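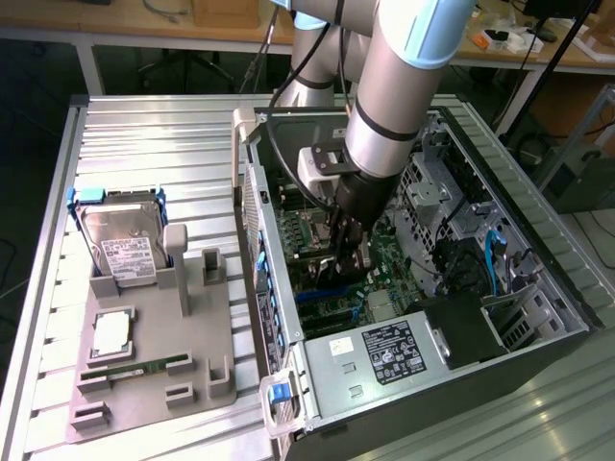
Desktop tower with the side panel off, memory slots showing.

Prolton Desktop Memory Kit (2 x 8 GB)
Item no. 2953
$729 per carton of 10 kits. Single kits are priced at the counter.
Page updated March 29, 2023

The box says "transforms your computer". We'd put it lower than that. More memory helps a computer that is running out of memory, and a lot of the slow computers brought to our counter have some other trouble, usually a tired hard drive or a browser stuffed with add-ons. Before you order, open your system monitor on an ordinary afternoon with your ordinary programs running. If a third of your memory is sitting there unused, keep your money.

What you get
Two plain green sticks in a plastic tray. No lights, no coloured fins. Prolton sells a version with a metal cover for more money, and the brochure talks at length about cooling. Hjalti Hedegaard ran both versions in the same office machine for most of February and couldn't tell them apart, so we only stock the plain one.

Will it fit?
Full-size desktop boards only. It won't go in a laptop, and it won't go in the small Cuteo cube computers, whatever the reseller listings claim. The notch in the stick has to line up with the key in the slot. Check your board's manual for the memory type and for which slots to fill first. Boards differ on this and the chart on the back of the Prolton box is no help.

Mixing with what you've got
The maker says it's fine. Sometimes it is. We've had mixed sets come back as "faulty" that tested clean by themselves, so we suggest taking the old sticks out. A return on a mixed set is tested here first, and if the kit passes you pay the postage both ways.

Warranty
"Lifetime", by which Prolton means the lifetime of the product line. Ask them when that ends and you'll get a form letter. Our own cover is 3 years from the invoice date, and you deal with us directly.

Also considered
Muvberg kit: cheaper, but the labels didn't match the contents in our last order. Dropped.
Norðdahl kit: good, slow to arrive, priced for people who don't look at prices. Special order only.

Fitting at the counter is free with purchase if you bring the tower in. Leave the monitor at home. For carton orders, ask for Hrefna Lykkegaard.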